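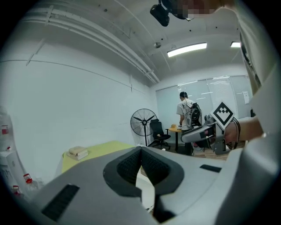
*Gray hand-held gripper with the black mesh pad, a second one in hand behind it. Fan, yellow-green table and office chair farther back.*

# Buying hand-held grippers for a small shop – tips, in the order I wish I'd had them

Quick notes, will clean up later. Mostly money and planning. Prices are what we got quoted, yours will differ.

**Before you ask for a quote**

- Measure the room. Then measure it with the tables in.
- Count your outlets. A fan, a water dispenser and a few chargers on one strip is too much. Ask me how I know.
- Write down what you want picked up. Real stuff – boxes, books, bottles with caps. Bring it to the demo in a bag.
- Decide who signs off. We lost most of October to that.

**The quotes**

| Supplier | Kit | Price |
|---|---|---|
| Clorness | pair, cables, one set spare pads | $3088 |
| Sitach | pair, cables, no spares | $3000 |
| Fülöp | pair, cables, spares, hard case | $3283 |

Sitach looks cheapest. Isn't. Pads are extra and so is shipping, and they only tell you on the second email. Went with Clorness. Fülöp's case is nice but a tool bag with a towel in it does the same job.

Ask every one of them for the price *delivered*, with tax. In writing.

**Stuff that isn't on the quote**

- Spare finger pads. The textured ones pick up lint and grease. Soft toothbrush, drop of dish soap, air dry. No solvent, it lifts the glue.
- Cable. Get longer than you think. Leave a loop at the back of the gripper so a snag doesnt pull on the connector.
- Velcro ties, cheap kind. Buy the big roll.
- Printed markers for the tops. Print extras, matte paper. Glossy throws the ceiling lights right back at you. Keep them flat in a folder.
- A backpack rig if people will be walking around. Try it on first!! Straps on the Puder one were too short for anybody in a coat.

**Room setup**

- Small table, heavy base. Light ones creep when you bump them.
- One item on the table to start. Add more once people are used to the grip.
- Bright tabletop is fine, shiny isnt. Rub it with your hand under the lights and look for glare.
- Water lives on its own end, caps on, away from the cables.
- Chair with wheels: park it, or someone will back into it.
- Fan off if you've got loose paper out.

**Budget rule I use now**

Kit price, then the same again over the life of the thing for pads, cables, batteries, somebody's time. If you can't cover the second half, rent. Rental made sense for us up to 8 weeks, past that buying won.

**Storage**

Hang them, don't stack them. Jaws closed, pads not touching anything. Coffee-mug hooks under a shelf work great. Label both ends of every cable with masking tape – left, right, spare.

To add: warranty wording, and which batteries fit the Clorness charger. Still waiting to hear back on that one.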